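Jureser Room Echo Recordings

Short sound recordings made in ordinary indoor rooms in Warnonbridge, for anyone who needs real echoes to test audio software or wants to compare how rooms sound.

Contents

The set holds 562 recordings from 20 rooms. Each one is a single hand clap or a balloon pop, saved as a mono WAV file. Balloon pops are louder and show the tail of the echo better. Claps are there for comparison.

rooms.csv has one line per room: room code, length, width, ceiling height, floor covering and wall finish. takes.csv lists the recordings, with the room code and the distance from the sound to the microphone.

Known problems

Traffic can be heard in rooms P04 and P11. The Prantl building has a fan that could not be switched off, so its recordings carry a low hum. Ceiling heights in version 1 were wrong for 2 rooms and were corrected on Sep 7, 2026.

Floors and walls

Floor covering was noted by eye and is given as hard, carpet or mixed. Wall finish is plain, panelled or curtained. Furniture was left where it stood.
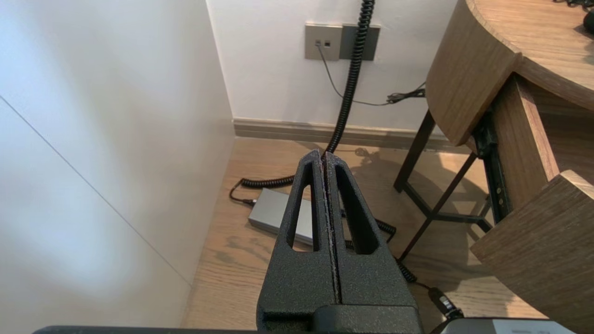 White wall panel and floor.

Use

Free to use and share with credit to the Jureser recordings. The full download is 700 MB. Cloleo users can load takes.csv directly.

Send corrections to Brock Turcotte, with the room code in the subject line.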